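Nedelcu Kitchen Cell - Two-Arm Countertop Checklist, with comments
Plovmont simulation bench, March
Checked by: Tullio Mazza

Scope: a kitchen counter in simulation, two arms, one plate, one cloth. The question from Divside was whether the pair could be trusted with simple meal prep. My short answer is not yet, but I had a great time finding out why!

1. Work area
Marble-pattern countertop, open space between the plate and the cloth. OK
Eggplant and red pepper resting on the cloth. OK
Brown food item on the plate. OK

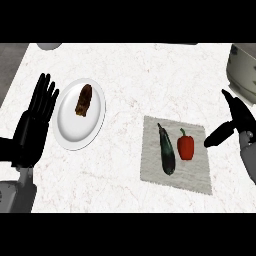 Stistetti Bench Notes, No. 7, p. 60

2. Arm clearance
Left hand clear of the plate rim at rest. OK
Right side clear of the pepper at rest. OK, but tight
Comment: I'd like more room on the right. A pepper tips over if you so much as brush it, and then it rolls, and a rolling pepper is still a hard problem for any machine I've worked with.

3. Grip limits
Force cap set for soft produce. OK
Slip detection on smooth skins. OPEN
Comment: we ran 76 pick-ups with the eggplant and the hand let go early in 7 of them. Last year I would have been thrilled with that. For a real kitchen I want it lower, and I think we'll get there.
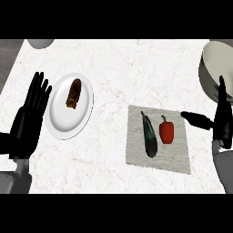
4. Handing over and setting down
Arms never cross above the plate. OK
Release only after contact with the surface. OK
Cloth stays put when an item is lifted. OPEN
Comment: cloth is the part I find most exciting, odd as that sounds. A person pins down a corner with a spare finger and never thinks about it. Our controller has to be told, and so far it only listens half the time.

5. Stop and recovery
Stop command halts both arms. OK
Restart needs a person to confirm. OK
Comment: please keep it that way on the physical cell too - no automatic restart near food or blades.

Result: pass for simulation, hold for hardware. Recheck items 3 and 4 after the next controller update.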